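Two Arms and a Shelf: An Afternoon at the Claltatine Open Day

Claltatine opened its Prendby workshop to visitors on 8th September, and most of the people who signed up came to look at booths. The company builds small two-arm manipulation cells, and it rents time on them to teams that need training data but do not want to own the hardware. The tour took in the machine shop, a wiring bench and the server closet. The part worth the drive was the cell the staff call Lotau, where the task of the day was putting clocks on a shelf.

Ignacio Yazzie runs the cell. He gave a short talk with no slides and then let visitors stand at the monitors, which carry the fixed view and the wrist views.

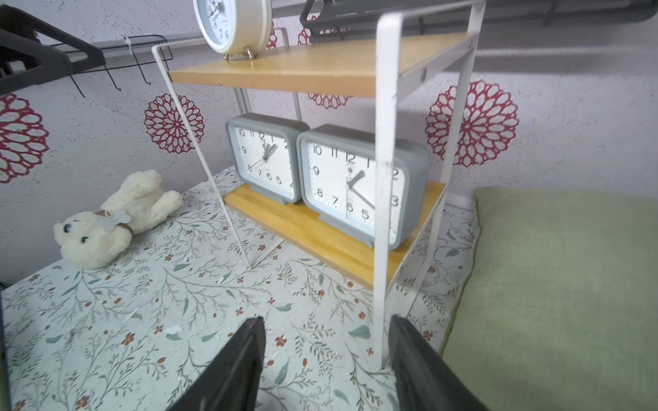 Wrist cameras are the part of the design Yazzie defends hardest. A fixed camera gives the layout, but it cannot resolve the last stretch of an approach, when the gripper itself blocks the line of sight. From the wrist, both fingertips stay in view along with whatever lies between them, in this case the lower leg of a white metal rack. The numerals on the clock dials are also readable at that range. The price is context: the round cream clock on the upper board loses the top of its body, and a policy trained on that view alone would have to guess at the rest.

Each session begins with a reset, and the reset is deliberately loose. The operator works from a card that names the objects but gives no coordinates. Yazzie said his first card, written in May, did give coordinates, and the resulting policy reached for the same patch of tabletop whether or not anything was there. The current card has produced 1000 recorded episodes, of which 92 percent passed review. The remainder were rejected, mostly for dropped frames. 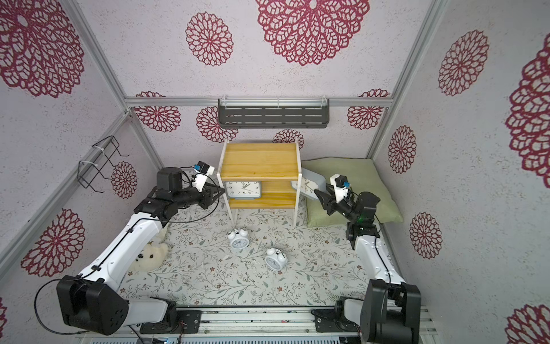

Review is done by a second operator, who watches every episode at normal speed and marks the moment of first contact, the moment of release and any regrasp. Regrasps are kept. The reasoning is that a policy which has never seen a slip has no way to recover from one. Visitors with a controls background pushed on this point, and one asked whether poor technique was simply being copied into the model. Yazzie's answer was that the reviewers grade each regrasp from one to 4, and only the lowest grade is thrown out.

The software layer is called Pan. It synchronizes the camera streams with the joint positions and writes them to a single log. Calibration takes place before the first episode of the day and again after any bolted part has been touched. Yazzie ran one calibration for the group. It was slow to watch, and he made no attempt to speed it up.
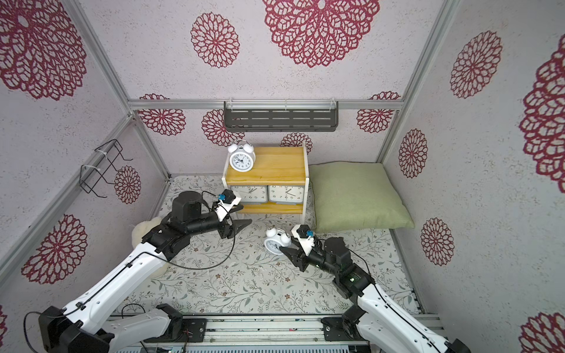 A trained policy was scored in the same cell last month. It placed the clock in 87 percent of trials - a trial counts only if the clock is still standing when the gripper has cleared the shelf. Yazzie would not predict how the figure would hold up on a shelf of another height. He has a taller one on order.

Questions then turned to the choice of objects.
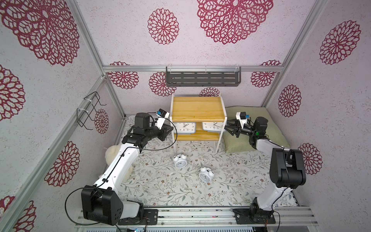

Clocks make good test pieces for reasons that have little to do with telling time. They come in many shapes, they have an obvious front, and a finished placement can be judged at a glance. The twin-bell type adds the matter of orientation. One standing upright on the mat and another tipped onto its back present two different grasps, even though the two look much alike, and the tipped one has to be turned before it can be set down properly. The rectangular clocks on the lower tier pose a spacing problem instead, as they sit side by side under the top board and leave the fingers little height to work in.

Soft items are treated as obstacles in this task. The cushion and the plush toy are not to be moved, and an episode in which an arm drags either one is flagged. A separate task on soft goods is planned once the gripper force readings have been checked against a bench gauge.

The session closed with a look at the maintenance log. Cable wear accounts for most of the entries, with finger pads next. Yazzie replaces the wrist cables on a fixed schedule and keeps the old ones in a labeled bin, so that breaks can be compared by position along the arm. The next open day will use the taller shelf, if it has arrived.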